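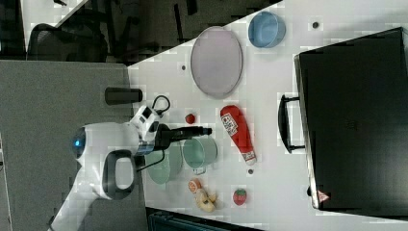
2 min read

How to check a pick-and-place result before you believe it

Posted by Darren Fothergill

The Gosling write-up claims its grasping policy copes with clutter after only 300 demonstrations. Maybe it does. I've read enough of these to want my own numbers first, so these are the steps I use with a tabletop arm and a pile of toy food.

1. Write down what counts as a success before you run anything. Mine is: the named object ends up in the named container and stays there when the gripper opens. A nudge over the rim is a fail.

2. Pick your objects and fix the list. Mix shapes. A ball, a bottle and a cup with a handle will each break a policy in a different way.

3. Draw the start layouts at random, 14 of them, and save them to a file. If you set the table by hand you will drift toward layouts the robot likes – I did this for most of July and had to throw the results out.

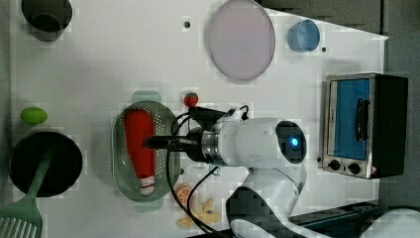
4. Score the grasp and the release separately. Papers love to merge the two, and a policy that grabs well but lets go badly can look fine in a merged score.

5. Run the baseline on the same layouts, on the same day, with the same lighting. The Covavau baseline is dull and old, and I would still run it first.

6. Keep every trial. If you restart one, log why. "Arm got stuck" is a result.

7. Have someone else score the video without knowing which policy is which. Swap in a second scorer if the two methods come out close.

Be wary of any success rate with no trial count next to it. Be just as wary of 500 trials on one layout – that measures how well the arm repeats itself.

My layout script is in the Caltstead folder under "tabletop". It needs Python and a little patience with the config file.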